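Minutes - Bench Arm Incident Review
Sep 15, 2022
Tresden meeting room, upstairs

Present: Melquiades Alvarado (chair), Xóchitl Trujillo, Khurram Rajput, Benedito Vasconcelos
Apologies: Macario Esquivel
Minutes: K. Rajput

1. Previous minutes
Accepted. The action on guarding has been open since May and was carried over again. Xóchitl asked that her displeasure be noted.

2. Gripper release fault
Benedito spoke to the fault log. The arm was on the tidy-up routine, foam cubes into the storage bin, when the gripper failed to open on command. It stayed shut for 104 seconds. The controller reported the release as complete the whole time, so no alarm was raised and the routine tried to carry on.
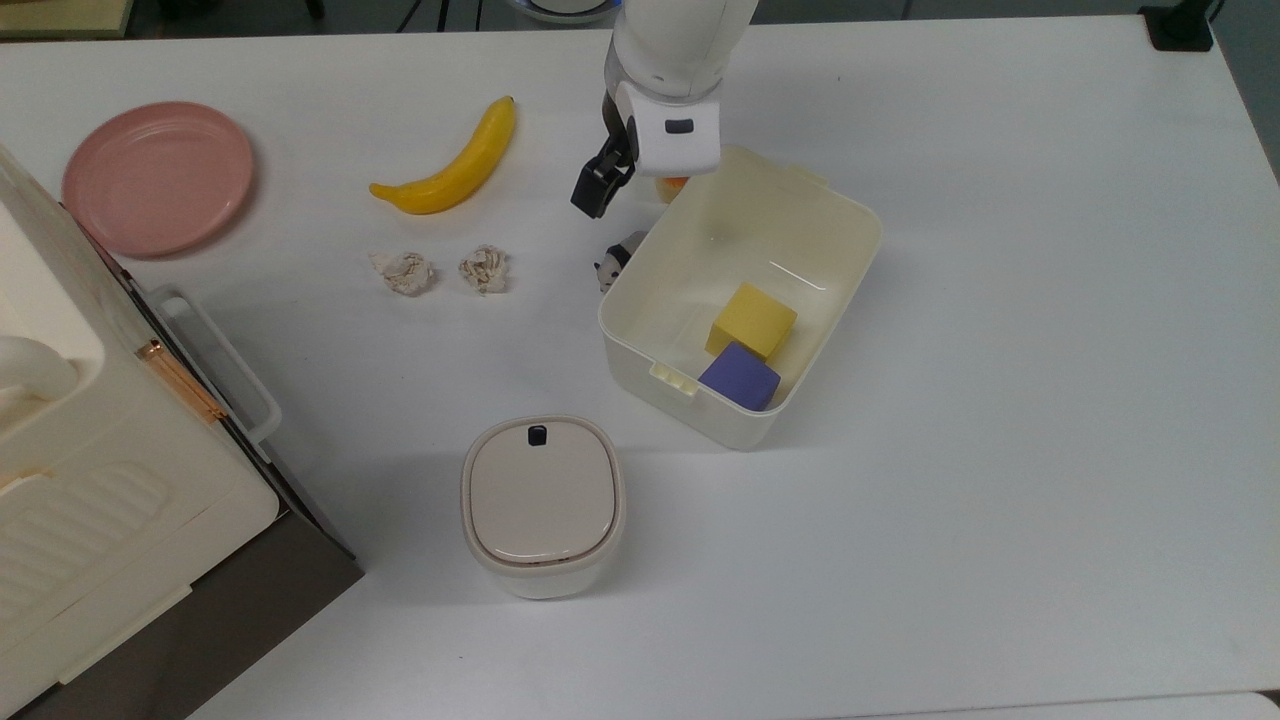
Benedito put it down to a sticky linkage and proposed a clean and a restart. Melquiades asked what evidence there was for a sticky linkage. Benedito said it was the usual cause. Melquiades said that was a habit, and asked for the finger position readings. They are not being logged. The chair's view is that we don't know the cause and should stop writing it up as though we do.

Khurram pointed out that the supplier, Unov, says in its service letter that the fault cannot occur on current firmware. We are on current firmware.

3. Hand inside the work area
During the same fault a team member reached in to free the cube before the arm was stopped. No injury. Xóchitl said the lack of an injury was luck and she would not accept "low severity" on the form. She has changed it to "high potential".

Benedito said the arm was in slow mode. Xóchitl asked who had checked that on the day. No one could say. Agreed that slow mode is not a substitute for the stop button, whatever the brochure colour-codes it as.
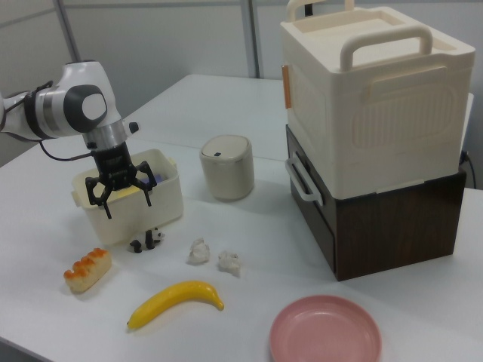
4. Proposed fix from Sampaio
Sampaio has offered a software patch for $900, with a promise of "near-zero" repeat faults. Melquiades asked near zero out of how many. The quote doesn't say. Khurram was in favour of trying it anyway - Xóchitl was against paying for a fix to a fault we haven't diagnosed. Deferred.

5. Return to service
Macario had sent a note asking for the arm back on the Bolley trial straight away. Declined. It stays locked out until seven supervised runs are completed with finger position logged, and any failed release sends the count back to the start.

6. Actions
Benedito - turn on position logging, inspect linkage, photograph before cleaning
Xóchitl - rewrite the reach-in rule and put it on the wall beside the bench
Khurram - ask Unov in writing how the controller decides a release is complete
Melquiades - tell Macario

Next meeting to be called once the supervised runs are done.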